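Newsletter > Places to Stay > Small Hotels

Two nights at the Barbosa (and why I'd go back in the off season)

7 Aug 2026 | by Mbali Joubert

14 shares | 3 comments

So I finally made it to the Barbosa, after a good long stretch of telling you all I was going to. It's the narrow green building on the harbor side of Curitz, two streets up from the ferry landing, and if you come in on the evening boat you can be in your room before the luggage line has even started moving. Bring small wheels or no wheels, though. The street is cobbled the whole way and my suitcase sounded like a freight train!

The hotel opened in 2014 and has 11 rooms, plus two apartments across the courtyard with their own kitchens. I had one of the apartments. I paid $132 a night with the mid-week rate, which doesn't include breakfast (you can add it for $15 and I did, both mornings, no regrets). The same apartment was going for quite a bit less when I looked at dates in March, and I'm very tempted.
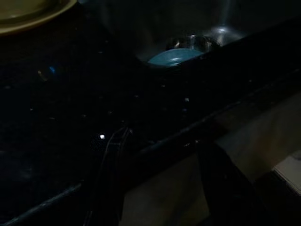 Rooms on the street side get the morning sun and also the morning deliveries, so if you're a light sleeper ask for the courtyard. The bed was firm, the pillows were the big square kind I never know what to do with, and the shower had proper pressure once I worked out that the handle goes the opposite way from every other shower I've used. There's no elevator. The top floor is three flights up, and the stairs get steeper as you go.

Breakfast is served until ten thirty in the front room. Get the baked eggs. The coffee comes in a pot and they'll refill it if you catch someone's eye, and there was a plum cake on the second day that I'm still thinking about. Dinner they don't do, but the desk has a handwritten list of places nearby, and the fish place at the bottom of it was the best meal of my trip.

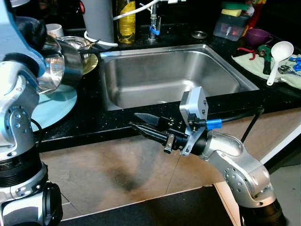
Getting around is easy enough. The Nokden tram stops at the corner and runs out to the beach and the old saltworks, and you buy tickets at the kiosk, not on board (I learned this the embarrassing way). If you only have one free afternoon, I'd take the tram out and walk back along the sea wall. Allow two hours, more if you stop for ice cream, and you should stop for ice cream.

One grumble. Check-in isn't until four and they're strict about it, even when the room is clearly ready. They'll keep your bags, and there's a bench in the courtyard, but after an early train I would have loved a nap.
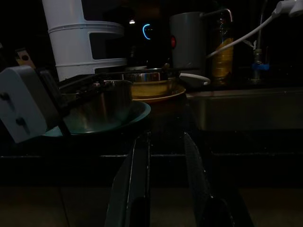
Harnix wrote in after my last newsletter to say the four o'clock rule is softer than it looks: email the day before, mention your arrival time, and they'll often let you in by one. The courtyard rooms tend to be cleaned first, apparently, so that's another point in their favor. I'll try it next time and report back.

Booking is by phone or through their own site, and you can cancel free up to two days ahead. Next issue I'm off up the coast on the slow train, so send me your favorite station cafes!

3 comments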